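Drallstead Local Legends and Hauntings Circle
Minutes of the December meeting, upstairs room of the Hulstead Inn

Present: Fatemeh Parsa (chair), Ernő Csizmadia (minutes), Parisa Amini, Hooman Ahmadpour, Parisa Rostami.
The meeting was opened at 7:10 p.m.

1. Minutes of the last meeting
Accepted with one correction. The bell at the Isari mill was heard from the road and not from the yard, as I wrote by mistake.

2. The Isari mill
Hooman reported on the night visit. The group stayed until 3 in the morning. Two members heard steps on the upper floor, but the wind was strong and the door to the grain loft does not close well. Parisa Amini believes the steps were too regular for the wind. Hooman does not agree. It was decided to write both opinions in the report and to go again when the weather is calm.

3. The drowned bride of Nikzad House
Parisa Rostami has read the parish papers and found no bride with this name. There is, however, a servant who drowned in the pond, and she thinks the story has changed its person with the years. Fatemeh asked if we should still tell the bride story on the walk. After a long discussion we agreed to tell both – first the bride, then the servant.

4. Winter ghost walk
The route stays the same: churchyard, old post office, Nikzad House, river steps. The walk last winter brought in 1,252, and 81 people came. Fatemeh would like smaller groups, because at the river steps the people in the back could not hear. Hooman will ask for a second lantern.

5. Booklet
Parisa Amini has finished the text about the gray dog of Hulstead Lane. The printer offers a good price for 2,000 copies, but the others felt this is too many for a small town. She will ask again for a lower number. Spelling of old names must be checked before printing. 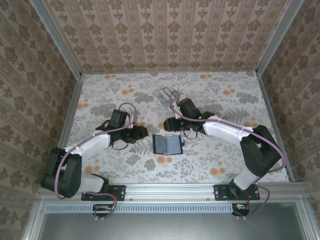
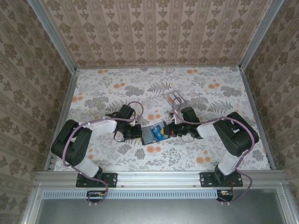 Patterned wallpaper on three sides, flowers on the surface between.

6. Other matters
A letter came from a lady who smells pipe smoke on her stairs every evening. Ernő will answer her politely and ask if we may visit. Hooman reminded us that the key to the book cupboard is still missing.

The next meeting will be in the same room. Please bring your own cups.

Closed at 8:55 p.m.
Minutes written by Ernő Csizmadia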